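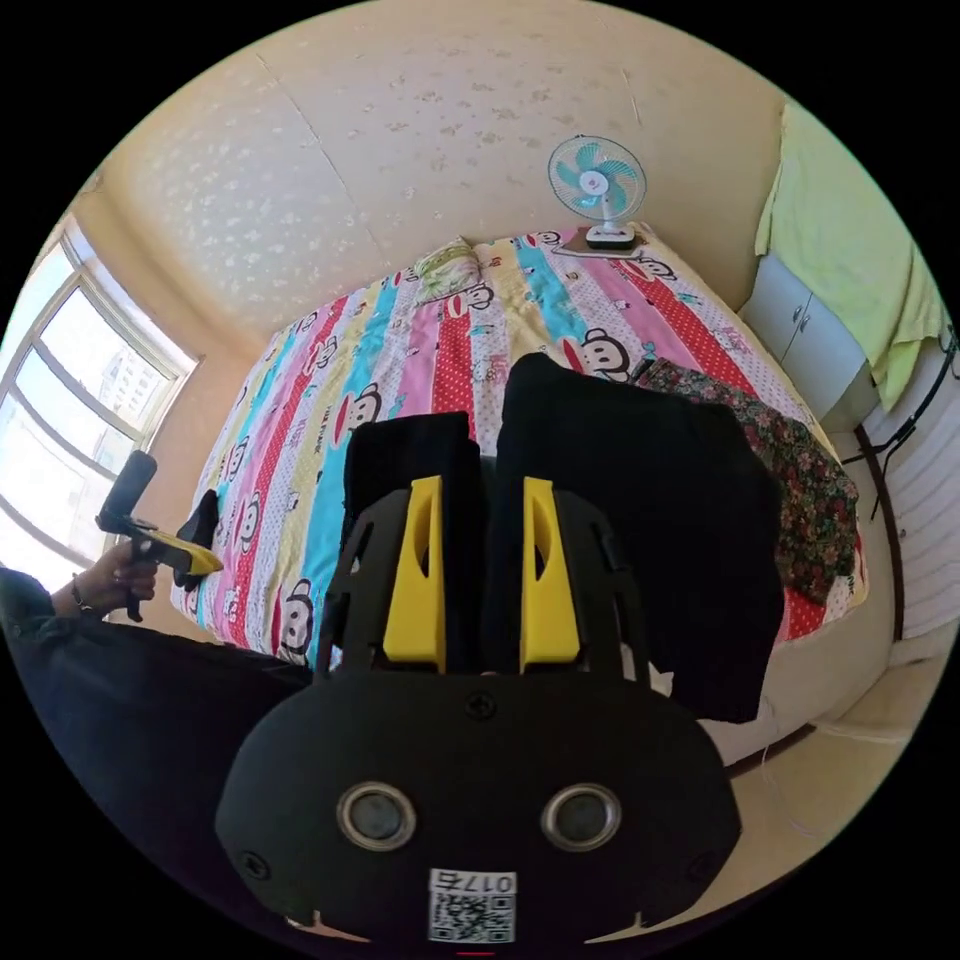 Folding dark garments on the bed, with the desk fan at the head end.

Laundry notes: sorting and folding darks in a small bedroom

The April session at Kirkwood dealt with black clothing, which is harder to fold accurately than light clothing. Seams and hems do not show against the fabric, and one black item placed on another is difficult to tell apart. Anoma Hettiarachchi recommends working on a patterned or light cover. A striped quilt is suitable. The stripes also serve as a straight reference for side seams.

Work near a window in daylight. Black and navy are easily confused under a ceiling bulb, and at the session 7 of the 77 items sorted under lamps went into the wrong pile.

Fold large pieces first, in thirds lengthwise, then in half. Small cloths go last and are stacked separately. Heavy garments should not be left hanging over the side of the mattress for more than 10 minutes, as knits stretch under their own weight. Clear any scarves or loose printed cloths from the bed before starting.

A desk fan on low speed may be used for items that are still slightly damp at the waistband or cuffs. Keep it on a flat tray, with the cord away from the bedding.

Harvey Robichaud asks that finished stacks be kept under 600 mm so that they fit the Pamwood shelving in the hall closet. Isabelle Lapointe has the revised shelf labels. Members who still have the old set should return it to her before the next session, which covers fitted sheets.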